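Secondhand Office Furniture: Your Questions, Answered With Some Doubt
Kept by Rasha Yammine. Last revised 5 October 2025. 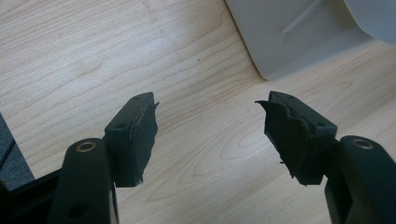

I get the same questions by email often enough that I put them on one page. I bought and sold used desks, chairs and cabinets for small offices for years, and I no longer sell any of it, so I have nothing riding on what you decide. Where I don't know something, I say so.

Is used office furniture really cheaper?

Usually, on the sticker. Then you add delivery, a missing key, two replacement casters and an afternoon of your time. A desk that looks like a bargain at a third of the new price may end up at two thirds. I still think it's worth doing for desks and filing cabinets. I'm less sure about chairs.

What does "refurbished" mean?

Whatever the seller wants it to mean. I've seen it used for a chair with new foam, new fabric and a new gas lift, and I've seen it used for a chair somebody wiped. Ask which parts were replaced and get the answer in writing. If the reply is "fully refurbished to a high standard," you haven't been told anything.

And "grade A"?

Same problem. There's no shared scale that every dealer sticks to. One dealer's grade A is another's grade B. Ask for photos of the exact piece you're getting, including the underside.

Should I buy a used chair?

Maybe. Sit in it for longer than feels polite. Raise it, lean back, rock side to side. A chair that sinks slowly while you sit needs a new gas lift, and that's a fair thing to bargain over. A cracked base is not. Walk away from a cracked base whatever the price.

The bigger trouble is foam. You can't see how tired it is, and it can feel all right in a showroom for five minutes and awful by the middle of the afternoon.

A dealer says the chair cost $1,119 new. Does that matter?

No. It matters what somebody would pay for it today, in the state it's in. List prices on office furniture are a strange business anyway, and plenty of buyers who order in bulk never pay them. Look up what the same model sells for used in three places and ignore the big crossed-out number.

Are standing desks safe to buy used?

Manual ones with a crank, I'd say yes if the crank turns smoothly all the way in both directions. Electric ones make me nervous. The legs are usually fine. The control box and the handset are what go, and a replacement that matches can be hard to find once a model has been dropped. Run the desk up and down fully 3 times with some weight on top before you pay. If the seller can't plug it in for you, treat it as broken and offer accordingly.

I was told the Kaltomier buyback plan guarantees resale value. True?

I've read the terms twice and I don't see a guarantee. They promise to "consider" your furniture at the end of five years and pay a figure based on condition, as judged by them. Amirhossein Mohammadi, who runs a small print shop, sent me his paperwork from last April. He was offered store credit, and the credit came with an expiration date. He might have done better with a local ad. He might not. Either way, I wouldn't pay extra up front for the plan.

What about online auctions from closed offices?

Good prices, and a lot of ways to get caught. Read the removal rules before you bid. Some auctions want everything out by a set hour, with no help loading and no elevator. There's often a buyer's premium on top of your bid, plus sales tax on both. Liis Zariņš wrote to tell me she won a conference table very cheaply and then found that it had been put together inside the room and wouldn't fit through the door. She had to hire someone to take it apart. Ask how the piece comes apart, and whether it does at all.

How do I tell real wood from the other stuff?

Look at an edge, then at the underside. On solid wood the grain on top carries on over the end. On veneer it usually stops. Printed surfaces tend to repeat their pattern if you look long enough. I don't think veneer is a bad thing to buy, by the way. A good veneered desk will outlast a poor solid one. I object to paying the solid price for it, and "wood finish" in a listing is a phrase that should slow you down.

Can I get scratches out?

Light ones in an oil or wax finish, yes, with patience. Deep ones, not so you'd never know. Those marker pens sold for the job hide a scratch from across the room and make it more obvious up close, at least in my hands. Test anything you try on the back of a leg first. On printed surfaces there isn't much you can do once the pattern is gone.

Do the Clevari cleaning wipes do anything special?

I couldn't tell them apart from a damp cloth with a drop of dish soap. Triin Mets disagrees with me and says they leave less streaking on dark tops. She may be right. I wouldn't pay the difference.

What if a filing cabinet has no key?

Look for a number stamped on the face of the lock. With many common locks you can order a key from that number for a few dollars. With no number, a locksmith can usually swap the lock. Knock the cost off your offer before you agree on a price, and check that every drawer opens before you believe the seller who says "it's just the top one."

How much weight can a used bookcase take?

I don't know, and I'd be wary of a seller who says they do. Look along each shelf from the end. If it sags empty, it will sag more with binders on it. Tall units should be fixed to the wall, and the bracket has almost always gone missing by the time a piece is resold. Buy a new one.

Is there a site you recommend?

Not really. Stiltarico has the widest choice of the ones I've used, and its search is poor. Vasiliauskas has better photos and charges for it. I've had good and bad orders from both, which tells you it comes down to the particular warehouse and who was packing.

Why don't you list dealers near me?

I did once. Two of them changed hands and the emails I got afterward were unpleasant. Ask a local office that moved recently who took their old desks, and whether the truck showed up when it was supposed to.

Can I send you photos of something before I buy it?

Yes, but I'm slow, and I'll probably tell you to turn it over and take another one.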